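Kavora Eckplatz – Prüfplatz für Greifversuche mit Handgelenkkamera

Ausstattung im Labor Zanditz, betreut von Naledi Van Wyk

Den Eckplatz habe ich aufgebaut, weil mir unsere Ergebnisse vom alten Tisch einfach zu schön waren! Der war mattgrau, überall gleich, und die Greifpolitik hat darauf fast alles geschafft. Dann kam Corentin Poulain mit der Frage, ob das Netz die Gegenstände erkennt oder bloß alles, was nicht grau ist. Tja. Gute Frage, und genau dafür gibt es jetzt den Kavora.

Zur Ausstattung:
Auflage in rotbraunem Marmordekor mit hellen Adern
Rückwände mit Astmotiv, grau auf hellem Grund
Eckprofil und Randleiste aus Metall
Zweifingergreifer, schwarz, Kamera am Handgelenk
Auswertung über Fudik (läuft auf dem Laborrechner, Zugang bei mir)

Der Untergrund ist mit Absicht gemein. Die Adern haben Kanten, die Fläche spiegelt, und wenn der Arm tief geht, wandert der Glanz durchs Kamerabild. Unsere Methode (wir nennen sie intern Lacroix) schätzt deshalb für jeden Bildpunkt mit, ob er sich zusammen mit der Auflage bewegt oder davor liegt – erst danach wird ein Griffpunkt vorgeschlagen. 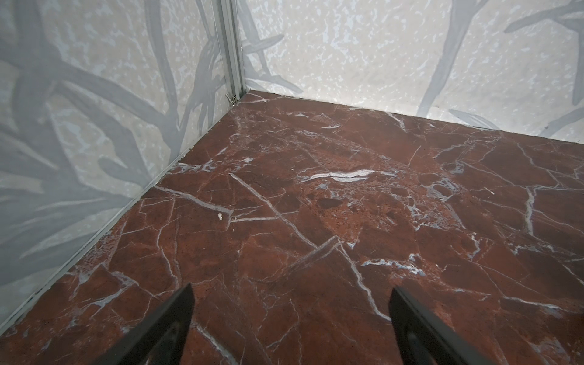
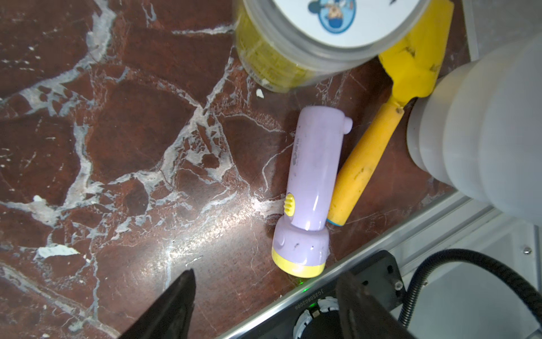
Zweimal Handgelenkkamera: zuerst die Ecke mit den beiden Fingern, danach die lavendelfarbene Taschenlampe neben dem Werkzeug mit dem gelben Griff.

Gemessen haben wir in 492 Griffversuchen, verteilt auf 7 Gegenstandsgruppen. Ohne die Bewegungsschätzung lag die Erfolgsquote bei knapp 70 Prozent, mit ihr deutlich darüber, die genaue Tabelle stellt Rosine Lefèvre im September ins Laborwiki. Am meisten hat es bei länglichen Sachen gebracht, die dicht nebeneinander liegen, da hat die alte Version gern mitten zwischen zwei Griffe gefasst. Bei durchscheinenden Behältern bin ich noch nicht zufrieden, und ich glaube, dass wir dort mehr Trainingsdaten brauchen (Nnamdi Adebisi tippt eher auf die Belichtung, wir streiten noch).

Wer den Platz nutzen möchte: bitte mindestens drei Tage vorher bei mir melden und die eigenen Gegenstände mitbringen. Vor dem ersten Lauf einmal die Kamera kalibrieren, die Anleitung liegt im Fudik-Ordner. Die Beleuchtung bitte so lassen, wie sie eingestellt ist, sonst sind die Läufe nicht vergleichbar. Bei Fragen zur Armsteuerung hilft Maëlys Hervieu, am besten vormittags.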